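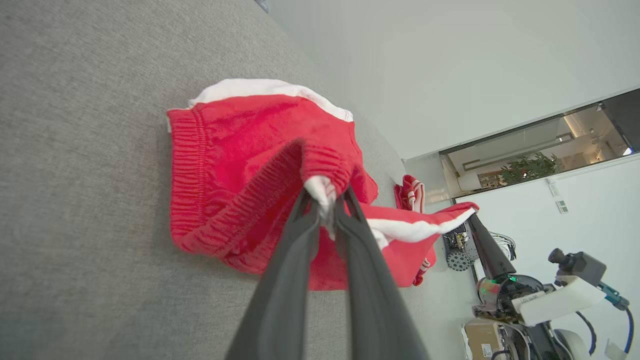
Teaching the Arms to Handle Laundry: Tips for Demonstrators

The following guidance applies to all staff who demonstrate household tasks by remote control at the Hutby workshop. It was revised in October by Renata Borkowska and replaces the sheet previously posted beside the operator station.

Before you begin

Remove rings, bracelets and loose cuffs before taking hold of the hand controls. Open and close each gripper fully, then move both arms through their normal reach with no garment present.

Set garments down in a natural heap. Neatly arranged clothing teaches the arm very little about the laundry it will meet in a home. Change the starting heap after every 4 demonstrations.

Picking up knitwear

Take a small gathered fold between the fingertips. A deep grip tends to catch the layer underneath, and on padded upholstery it may catch the seat fabric as well. Approach slowly, close, pause for a moment, and then lift.

Ribbed waistbands stretch. Raise the band only until the fold hangs clear, and bring the second arm to the opposite side before pulling. White trim on a dark or bright garment is a useful landmark for the operator and shows well on the wrist camera.

If a garment slips, do not reach in by hand. Open the gripper, back away and try again under remote control. Recoveries of this kind should be kept in the recording – Wumpini Nyarko reviews them separately and finds them valuable.

Guiding an arm by hand

Hand guiding is permitted for slow tasks such as smoothing a towel. Hold the arm behind the wrist, never by the fingers or the camera, and keep cables on the outside of the bend.

When to stop

End the session after 24 demonstrations, or sooner if your movements become hurried. Discard any recording in which a person's hand enters the work area, and note the reason in the log.

Finger pads should be wiped with a barely damp cloth and left to dry before the next operator starts. Lint on the pads is the usual cause of a weak grip. Worn pads go to Teodor Sikora, who keeps the replacements.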